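The bus to Denano, and why I went to the meeting

I have lived on the Zeman side of the river for long enough to remember when the 14 ran every twenty minutes and you could set your kettle by it. Now it's once an hour if the driver isn't sick, and in April the county put out its plan to swap the whole route for a busway, with its own lanes, running from the old mill lots over to Denano. So I put on my good shoes and went to hear about it.

The room was packed (there were people sitting on the radiators!) and the first hour was mostly maps. Vojtěch Procházka from the county walked us through the route, and I will say he was patient, even when a man behind me asked the same question about the Sekollow underpass four times in a row. The plan is for 2436 parking spaces spread over the park-and-ride lots, and they expect 4000 riders on a weekday once it's all open. That got a bit of laughter, and I'm sorry to say some of it was mine. The 14 was lucky to have a dozen of us on a rainy morning.

But then I got to thinking on the walk home. My sister rode that bus to work for nine years and only stopped when they cut the early one, the 5:50, and she had to buy a car she didn't want. How many more like her are out there? You can't count the riders on a bus that doesn't come.

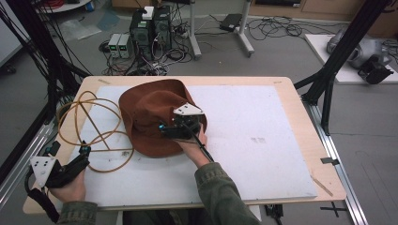

A brown felt hat on its side on the table.

Anyway, back to the meeting. The part that got people really worked up was Draltari Road. The busway would take the strip along the north side, where the big sycamores are, and Horácio Morais stood up and read out a letter against it with 1000 signatures. He read the letter, thank goodness, and left the names in the folder. I signed it myself back in the winter, and I'd sign it again, though I want the buses too, and I told him so over the cookies afterward. He thinks they could use the old freight bed instead. Mr. Procházka said they had looked at that and the bridge won't take the weight, and then somebody asked what a new bridge would cost, and he had to go and find out.

So that's where we are. Comments are open until the end of the month and you can drop them off at the library, in the box by the large print books. I've written two pages already, mostly about the 5:50, and I still need to get to the trees.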